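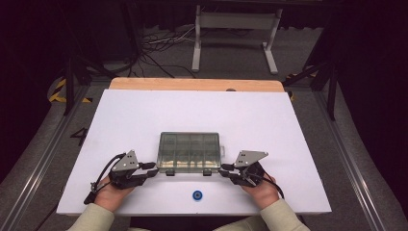 Hilary Penhale
Lab manager, Sokville

It is budget time again and I have spent most of November with a spreadsheet open. Last year I wrote a long post on choosing cameras and hardly mentioned the rest of the kit, and the rest of the kit is where I got my sums wrong. So this post covers the money, for anyone setting up a bench for hand-held grippers on a small budget.

The grippers themselves were the easy part. We paid £3290 for a pair, with cables and mounting plates. I had three quotes and they were close enough that I chose on delivery time. Fokgate could ship in four weeks and would take a purchase order from a university without asking for a deposit. The other two wanted half up front, and our finance office does not do that.

Next came the bench. I had put nothing in the plan for it, on the grounds that we had tables. We did have tables, but they were the wrong height and they moved when you leant on them. We ended up with a white board on aluminium rails, and the rails and brackets came to £622 from Görtz. I could have had them cheaper if I had cut them myself. I would order them cut to length again, as the saw in our workshop is booked out for weeks at a time and I am not very good with it.

If you are doing this for the first time, measure with a person standing at the table and both arms out. I measured the table on its own. The first drawing had uprights exactly where the operator's elbows go, and I had to redo it before I sent the order off.

Then there are the consumables, and this is the line I would most like to have back. I had written "pads, misc." and put a token amount next to it. The foam on the fingers is the part that touches everything, and it frays. Once the edges are ragged you can still pick things up, but I don't like sending people to work on thin lids and box edges with it. We now allow roughly £300 a year for foam, adhesive and spare blocks, and I order it in one go at the start of the financial year.

The objects people handle also cost money. Divider boxes, storage tubs, things with latches and lids. Each one is cheap. They go on the department card in ones and twos and never show up in the plan at all, and then someone adds up the card statement and asks me what we want with so many plastic boxes. This year they have their own line. I ask people to buy two of anything, so that a cracked lid doesn't stop a day's work, and to include some clear and tinted plastic, as shiny see-through parts are awkward and we want them in the mix from the start.

Cables I had also underestimated. You need longer ones than you think, plus a spare of each, plus hazard tape for the floor. None of it is expensive. It took three separate orders to get it all, and each order takes me the same half hour of forms whether it is for tape or for a gripper.

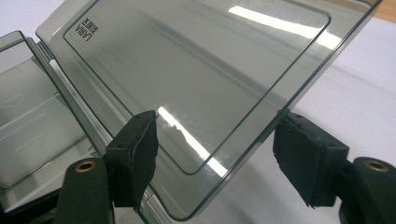 A comment under the camera post said I was going about it the wrong way round, and that a group our size should rent for six months before buying anything. The writer had rented a set from Murnura, found that they only used it two afternoons a week, and sent it back at the end of the term with no regrets. They also pointed out that a rented set comes with repairs included, and that I had left repairs out of my costs altogether.

The last part is fair. I had left them out, and they are in now. On renting I am less sure. We asked for a price before we bought, and over the length of our project it came out higher than buying. If you don't yet know how many hours you will use the things, I can see the case for it. We knew, more or less, and the grant had money for equipment and very little for hire, which settled it.

For next year I am asking for a second pair of grippers and a second bench the same as the first. I would like them to match so that the spares fit both. The head of department wants to see the usage figures first, so I am putting those together from the booking sheet, which has gaps in it. I hope to have the request in before the end of the month. If anyone has bought foam in sheets and cut their own pads, please leave a comment and tell me what thickness you used.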